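Okden workshop puts its hand-held grippers on a weekly service

By Renata Valdebenito

The small workshop at Okden that looks after the hand-held grippers for the Jerklow kitchen project has changed the way it does its maintenance. From this month, every gripper comes to the service bench on Tuesday morning, whether somebody has complained about it or not.

Until now the tools were repaired only when they failed. An operator would report that the jaws were closing unevenly, or that a thin handle was turning between the pads, and the gripper would be taken away for the rest of the day. Often the fault was a small one, a loose screw or dirt in a joint, and it had been growing for a long time before it was reported.

The new service takes 60 minutes for each tool. It begins with the contact pads, the two black blocks that touch the object. The technician brushes them, wipes them with a damp cloth and then looks at the surface under a strong lamp. Scuffs are normal and are left alone. A pad is changed when it has a cut, when a corner has started to lift, or when the face has become so smooth that it shines.

After the pads come the joints. Each arm is moved by hand through its full travel, slowly, and the technician feels for any place where it catches. The brass-coloured rings in the arms are cleaned with a dry cotton swab. Oil is not used there any more. In the old routine a drop was added every time, but it collected flour and dust from the practice tables, and by the end of the week the movement was heavier than before.

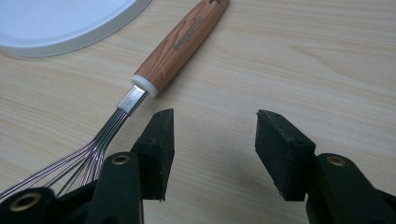
The part of the service that has caused the most discussion is the alignment check. With the jaws closed, the two pads should meet along their whole height. If a strip of paper can be pulled out at the top but is held firmly at the bottom, the arms are not parallel, and the screws must be loosened and set again. The workshop allows a difference of 2 millimetres between the left and the right side when the jaws are fully open. A tool outside this limit does not go back to the tables.

This matters more for kitchen objects than for the plain blocks which the project used in its first year. A block forgives a crooked grip. A long utensil does not — it swings to one side as soon as it leaves the table, and the recording of that movement has to be thrown away. The same recordings are used later to teach the robot arm at the Price Street site, so a bad pad in one building can become a bad habit in the other.

When the adjustment is finished, the gripper is tried on ordinary things from the utensil drawer. The rule is 5 lifts for each object, with the object put down in a different direction each time. The technician writes the result on a card which stays in the case with the tool. If one lift fails, the pads are checked again before anything else is touched.

The workshop has also begun to keep its spare parts in a different way. Pads are now stored in pairs and are always changed in pairs, even if only one is damaged. A new pad against an old one was found to pull small objects towards the worn side. The pairs come from Rurnen, a supplier in the same industrial park, and an order takes 90 hours from request to delivery, so the shelf must never be empty before a weekend.

Operators are asked to help with one thing. At the end of a shift the gripper should go back into its case with the jaws open and nothing pressed against the pads. Some of the pads that were replaced in the first weeks had a dent from being stored closed, and it did not come out again.

The tools are collected at 8 a.m. and are ready again after lunch. Anyone who needs a gripper in the morning can sign for a spare at the Okden service desk.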